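2025-10-27

Notes on notation, continued from the September post. I've been converting my old ballet class notes into something I can search. The notes cover 22 classes, all barre and center, no repertory. Each exercise gets one line: step, count, facing, arms.
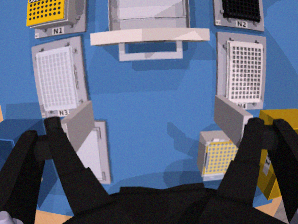
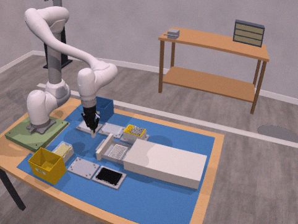 ## What goes on a line

The first version used French terms spelled out in full. It was readable but slow to type, and I spelled dégagé three ways. The current version uses short codes in a plain text file called Hister, which now runs to 2733 lines. A small script named Rallel expands the codes back into words when I print a page for the studio.

Counts are written against the music, so a plié that takes four counts is marked 1-4 even when the teacher says "two and two." Facing uses the eight-point room system. The Lappalainen studio numbers its walls differently from the Kudham one, and I convert everything to Kudham numbering when I enter it.

## Arms

Arms are the weak part. First through fifth position fit in one character. Anything in transit doesn't. For a port de bras I record the start, the end and one position on the way, with the count where it is reached. Breath and head are left out unless the teacher corrected them.

I tested this on line 1439, an adagio I hadn't danced since I wrote it down. The legs came back complete. The arms were wrong on the second développé, where the notes give fifth and the passage through first is missing. I added a field for it.

## Still open

- Tempo changes inside an exercise have no code.
- Pirouette preparations from fourth and fifth share a code and should be split.
- 19 lines have a facing but no room. I have left these unconverted.

The split comes first. It only needs a new letter and a pass through the file by hand.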